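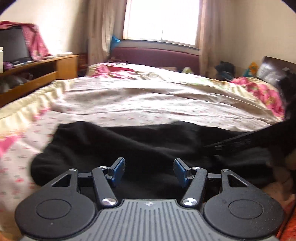

How often should the pivot screws on a two-finger gripper be checked?
At the start of every shift, and again after any pad change.

Subject: Re: [grunora-users] fingers closing off centre after pad swap

Quick one before the van goes, sorry for the state of it. Had the same thing on the Prullau cell in January and lost most of a morning to it. Answers in among yours.

> Hi all, we run a Grunora two-finger on the end of the small arm, picking
> folded cloth out of a tray. Swapped the pads last week for a fresh Jiang set
> and since then the fingers meet to the left of centre. It still picks but
> the cloth comes up skewed and the place station rejects it.

Pads first. Take both off again and look at the seat behind. Old glue on one side only is enough to do it. Ours had a ridge of the stuff you could feel with a thumbnail, couldn't see it at all. Scrape with plastic, wipe, let it dry properly, refit. Press both pads for the same lenght of time.

> I have slackened and retightened the pivot screws, no change. Perhaps a
> touch worse on the slow close.

How tight did you go? If the finger won't swing under its own weight with the drive off, it's too tight. That would fit with the slow close being worse — on a fast close it bangs through the stiff spot and you never notice. Back off, drop of Loveo on the thread, nip up till the side play goes and stop there. Leave it 25 minutes before you power up. We didn't once and the screw walked out by teatime.

Do the ones at the base of the fingers before the ones higher up. Other way round and you end up chasing it.

> Is there a way to re-zero without pulling the whole gripper off the arm? The
> manual says bench only and our bench is under a mountain of other stuff.

We do it on the arm. Fingers pointing down, arm parked, air and drive off and locked off, please. Then:

close the fingers by hand on a 3 mm shim
check the shim is square to the body, move the stiffer finger's link if it isn't
pinch the link screw, take the shim out, close again by hand
power up, slow close 4 times, shim back in, look again

If it's drifted after the slow closes go back to the pivots, something is still moving. If it's held, save the zero and run a tray at half speed. Save it under a new name!! I wrote over ours and had nothing to go back to.

> Also, do people grease the linkage or run it dry?

Dry. Grease plus cloth fluff makes a grey felt that packs in behind the arms, horrible to get out. Soft brush at the end of shift, vacuum nozzle near it but never touching. Somebody before me had oiled the Prullau one and it took almost a whole bottle of cleaner.

> Last thing, do you change pads as a pair? One of mine looks fine.

Always a pair. Worn one and a new one grip differently and the cloth twists, might even be part of your skew. We change every 4 weeks on cotton, sooner on anything hairy.

If none of that shifts it, post the slow close current for each direction, log page 2 on the older firmware I think, they moved it on the newer one. A lump in the middle of the trace is nearly always a bent link and then it really is a bench job.

Got to run, will look at the list tonight

--
grunora-users mailing list
To leave, send a blank message with "unsubscribe" as the subject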